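Old office desktops are still the cheapest way I know to get a second computer in the house. I paid 39 dollars for my last one at Dondow, the surplus place out past the rail yard, and it has been running our file backups since October.

People ask what to look for when they buy one. I look inside before I look at anything else. Lay the tower on its side, take the side panel off and you can see most of what you need. Is there a graphics card or just empty slots? Is there a drive in the bay? Does the power supply still have a label you can read?

The Dell towers are easy to work on. The parts you're meant to handle tend to be blue, so you can find the clips for the expansion slots and the tab for the drive without a manual. 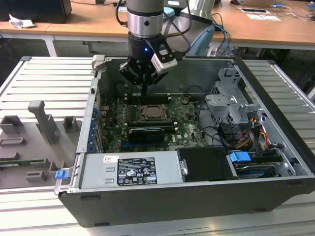
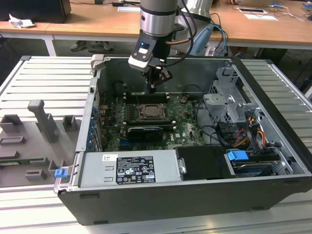
Memory is the first thing I change. Push the clips at the ends of the slot outward and the module lifts. Don't pull on one corner. When the new one goes in, line up the notch and press until the clips close by themselves. It takes more force than you expect the first time.

If the cooler comes off, the old thermal paste has to be cleaned away and replaced. I use Ollex wipes, 20 to a pack, and a pack does a lot of machines. Put a pea of paste in the middle and tighten the screws a little at a time, going corner to corner.

Then the cables. Take a picture with your phone before you unplug any of them. I skipped this on one machine and spent 3 hours working out why it wouldn't see its drive.

I'm looking at another tower now, from a seller on Treltarari. The listing says it has a 700 GB drive, an odd size, so I've asked for the model number off the label. No answer yet.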